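Removing Set-In Creases from Cotton Without an Iron

Cotton creases because the bonds between cellulose chains break and re-form while the fiber is bent. Moisture loosens those bonds, and tension holds the fiber straight while they set again. The method below uses both. It works on plain-weave and jersey cotton up to medium weight. It does not work well on pleated garments or anything with a fused collar.

You will need
A spray bottle with a fine mist setting
Clean water (distilled if your tap water leaves marks)
A wide hanger
A flat surface covered with a clean sheet

Step 1. Check the care label. Skip this method if the label says dry clean only.

Step 2. Fill the bottle and set the nozzle to mist. Test it over a sink first. Large drops leave rings on dark dyes.

Step 3. Hang the garment and mist it from some 7 inches away. The fabric should feel damp but should not drip. Do the back first, then the front, then the sleeves.

Step 4. Grip the hem on both sides and pull down firmly. Hold, release, and move along the hem a hand's width at a time. Pull across the fabric only at the side seams - jersey stretches sideways and may not recover.

Step 5. Leave the garment hanging for 17 minutes in a room at 70 °F or warmer. In August, with high humidity, allow twice that.

Step 6. Check the creases. If a line remains, mist that line only and repeat step 4.

Step 7. Let the garment dry fully before folding. Folding damp cotton sets a new crease along every fold line, and these are harder to remove than the first ones.

Folding for storage
Lay the garment face down and smooth it outward from the center. Fold the sleeves in along the shoulder seam, then fold the body in thirds. Keep the stack low, as weight is what presses fold lines in. 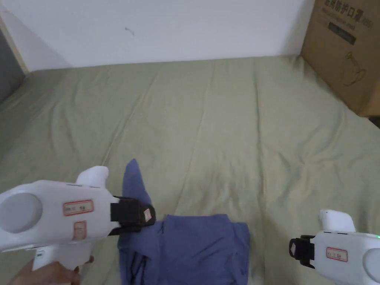
Folded garment on a covered bed.

Notes
Linen needs more water and a longer hang. Polyester blends respond poorly to water alone, so use a steamer on a low setting.

Page maintained by Kerttu Nurmi.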